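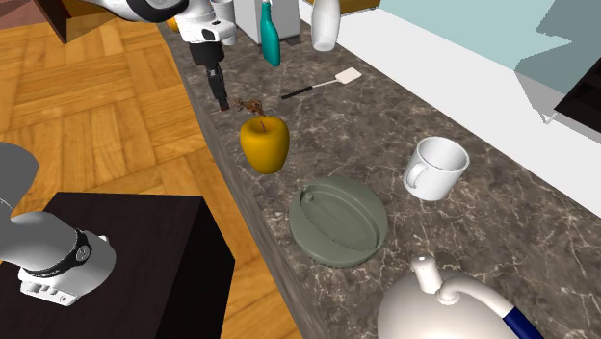

Dark marble bench, parquet floor

Fladard: new album, first impressions?

fladard_til_i_die
Posted 8/23/26
Right, I've had the new Fladard on repeat since it dropped and I need to talk to someone, because my partner has banned it from the car. I've followed this band since the demo tape and I went in with low expectations after the last one (the synth one, we don't have to name it). And I reckon it's their best since Curnska! The riffs are back, the drums sound like drums, and Đạt Mạc is singing in his proper register again instead of that whispery thing. Side two drags a bit. The closer is nearly 12 minutes and could lose the middle. But the opener... I had the neighbours' dog howling along.

What's everyone else's favourite track?

moshpit_mum
"Lerum" for me, easily. That slow bit before the last chorus gave me proper goosebumps. Not sure about best since Curnska though, I think you're forgetting how good the live record was.

tapehiss437
Gonna be the grump. It's fine. It's a band playing it safe after getting a kicking for trying something. I liked the synth one (yes, I'm the person who bought it) and at least it had a colour of its own. Half of this sounds like they put the old albums in a blender. Track four is the Curnska title track with the verse moved, have a listen to them back to back.

fladard_til_i_die
Mate, every metal band on earth has rewritten their own riffs. I listened back to back like you said and I'll give you the first few bars, but after that it goes somewhere else completely. The harmony part in the bridge is all new and it's Siham Hajji's best solo by a mile — she barely got a look-in last time.

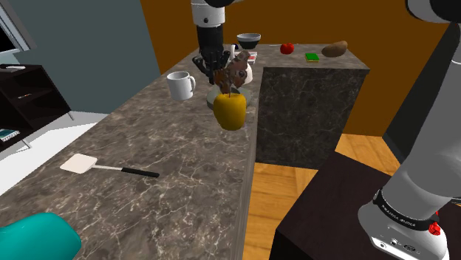 Also, whoever mixed this remembered there's a bass player. On the vinyl you can hear every note of it. I paid $40 for the gatefold and it's a lovely heavy thing, though my copy had a crease in one corner and the lyrics are printed in grey on darker grey, so I need my reading glasses and a torch.

moshpit_mum
Same with the lyrics! I gave up and have been making up my own. Pretty sure the second line of "Lerum" isn't about a ute but it is in my house.

drop_c_dave
Been lurking for ages, finally made an account for this. I'm with tapehiss on track four but not on the synth one, sorry, I sold my copy for 3 bucks and felt I'd robbed the bloke. What I want to know is how the new stuff goes live. Anyone get to the January show at the Christodoulou? They snuck a couple of these in before they had titles.

tapehiss437
I was there. They played what's now the opener and it was twice as fast and twice as good. That's sort of my whole problem with the record, it's been tidied up. Hajji was on fire that night though, no argument from me on that. Merch queue was 30 minutes and they'd run out of every size except small.

fladard_til_i_die
Twice as fast?? OK, now I'm jealous. I had tickets and got crook the day before, gave them to my brother, who doesn't even like them. He said it was "loud".

drop_c_dave
Your brother's review is better than most of the ones I've read. I'd take a live version of the opener over the studio one too, going by the phone clips. Does anybody know if they recorded the show properly?

moshpit_mum
There were mics hanging over the crowd, so fingers crossed. Also, tapehiss, I gave the synth one another go last night on your account. Got as far as the second song. I tried!

tapehiss437
Third song's the good one. Go back.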